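Home News Town Sports Opinion Obituaries Contact

Haltdale Library to Close for Summer While Heating and Windows Are Replaced

Tue 14 June
By Kenna Guthrie

The Haltdale Public Library will shut its main building on Sernico Street at the end of this month and reopen in November, after the town council approved a contract to replace the boiler, the ductwork and all 36 of the original windows. 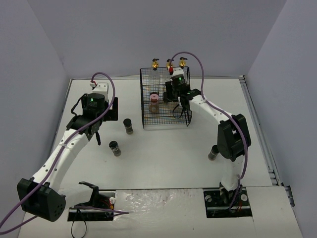

Council members voted five to two on Monday night to hire Meladine Builders, a contractor that worked on the middle school roof two years ago. The money comes from the bond that voters passed last fall. No new taxes are tied to the project.

Library director Joan Pellam told the council that the boiler was put in when the building opened and has been repaired every winter for the past nine years. Twice last winter the reading room had to close early when the temperature would not stay above 60 degrees. The windows on the north side leak in heavy rain, and shelves there have been covered with plastic sheeting since March.

"We have moved the local history books three times," Pellam said. "I would like to move them once more and be done with it."

The last day for regular service at the main building is a Saturday, and the doors will close at 4 p.m. instead of 5. The book drop on the parking lot side will be locked the same evening. A second drop will be set up outside Town Hall, to the left of the main steps, and will be emptied every morning except Sunday.

A smaller branch will run out of the former Taipe Shoes store on Mill Road while the work goes on. The town has a six-month lease on the space, which has its own parking and a ramp at the back entrance. Hours there will be 10 a.m. to 6 p.m. on weekdays and 10 a.m. to 2 p.m. on Saturdays.

Most of the collection will not fit. Staff plan to take new fiction, large print, picture books and a selection of audiobooks to Mill Road. Everything else goes into storage at the county warehouse, and cardholders will be able to request those books by phone or at the desk. A van will make the trip twice a week. Requests made by noon on the day before a run should be ready the next afternoon.

Anyone who would rather not wait can take more books home before the move. The checkout limit has been raised from 20 items to 200 per household, and books borrowed in the final two weeks will not be due until after the reopening. Puzzles and museum passes are not part of the offer. Neither are books on hold for someone else.

There will be eight public computers at Mill Road, down from 14. Sessions will be limited to 45 minutes when people are waiting. Printing will still cost 10 cents a page. The microfilm reader is going into storage with the newspapers, so people doing family research should finish what they need before the closing date or use the reader at the county seat.

Story time will move to the park pavilion on dry mornings and to the basement of the Methodist church on wet ones. The summer reading program goes ahead as planned, with sign-up sheets at both the main building and Mill Road. Last summer 155 children finished the program, and the library is hoping for a similar turnout even with the change of address.

The tax help desk and the English conversation group will meet at the senior center. The quilt group has not found a room yet. Pellam said she had spoken to the Grange and expected an answer by next week.

The two council members who voted against the contract, Ron Haske and Denise Orley, both said they supported the repairs but objected to closing the whole building at once. Haske asked if the work could be done one wing at a time. Town engineer Paul Brandt said that had been looked at and would have added a second winter to the schedule, with no heat on one side of the building for part of it.

Orley wanted to know what would happen if the windows arrived late. Under the contract, Meladine must pay the town $500 for each working day past the agreed finish date, unless the delay is caused by weather or by changes the town asks for. Brandt said the windows had been measured and would be ordered this week.

The new windows will be the same size and shape as the old ones, with the same divided panes on the street side. The historical society reviewed the drawings in the spring and asked for one change, to the color of the trim, which will be dark green instead of white.

Several residents spoke during the public comment period. Most of them asked about parking. The lot behind the library will be fenced for equipment for the whole summer, which takes away spaces used by people going to the farmers market. The council agreed to lift the two-hour limit on Sernico Street on market mornings until the fence comes down.

One resident of Alder Court asked about noise. Work is allowed from 7 a.m. to 5 p.m. on weekdays, and Saturday work needs a permit from the town clerk. The old boiler will be taken out through the basement wall on the Alder Court side, a job expected to take two days. People who live on the street will get a notice in the mail beforehand.

Library staff will keep their jobs and their hours during the closing. Two part-time pages will split their time between Mill Road and the county warehouse.

The library's phone number stays the same and will ring at Mill Road from the first day of the move. Cards that expire during the summer will be extended through the end of the year without a visit to the desk. Late fees that are already on an account will stay there, but no new ones will be added until the main building opens again.

The council also approved the minutes of its May meeting, renewed the mowing contract for the cemetery and put off a vote on the Mill Road crosswalk. It meets again in two weeks at 7 p.m. in the upstairs room at Town Hall.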